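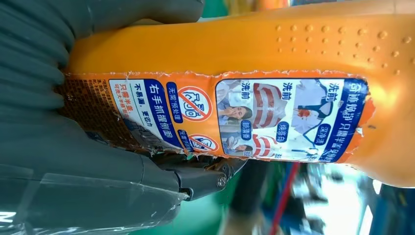 Chapter 7
Can Machines Do the Chores Yet?

In this chapter you will learn
– why picking up a household object is harder for a machine than welding a car door
– how a trial of a chore robot is scored
– what "success rate" leaves out

Factories have used robot arms for decades, and most of them do one thing. The part arrives in the same place, facing the same way, and the arm repeats its move until someone changes the program. A home laundry room offers none of this. Bottles stand or lie where the last person left them. They come half full. A hand adjusts to all of it without much thought, and a machine has to be given some way to do the same.

Take a bottle of laundry detergent. It is smooth and rounded, and its weight shifts as the liquid moves. Some bottles carry raised dots where the fingers go, and some labels tell the user which hand to use and where to hold. One sold in China reads "右手抓握侧面", or "grip the side with the right hand." Advice like this assumes a thumb and four fingers. A gripper with padded fingers needs its own answer to where and how hard to press. 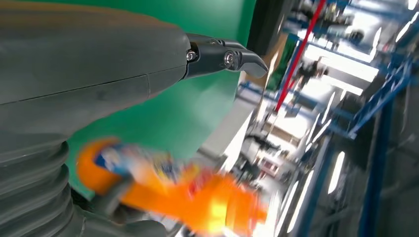

R. Peixoto

Moving the arm is the older part of the problem and the better understood. Contact is the newer part. If the fingers close too lightly, the bottle turns in the grip. If they close too hard, the sides give and the liquid rises toward the cap.

Consider a set of trials from the Drakden handling study. The Hakau controller was given 965 attempts at lifting a bottle lying on its side. It failed on 51 of them, and 38 of those failures were slips during the lift. That looks like a strong result. When the task was extended to lifting, opening and pouring one measured capful, the controller finished nearly 40 percent of its attempts. Each step was fair enough alone – the errors added up.

Section 7.1 looks at grasping. Section 7.2 follows the Rasirus method for breaking a chore into steps, and Section 7.3 returns to the shop floor, where packing and sorting raise many of the same questions.

Before you read on, choose a chore you did this morning and write down every point at which your hand touched something.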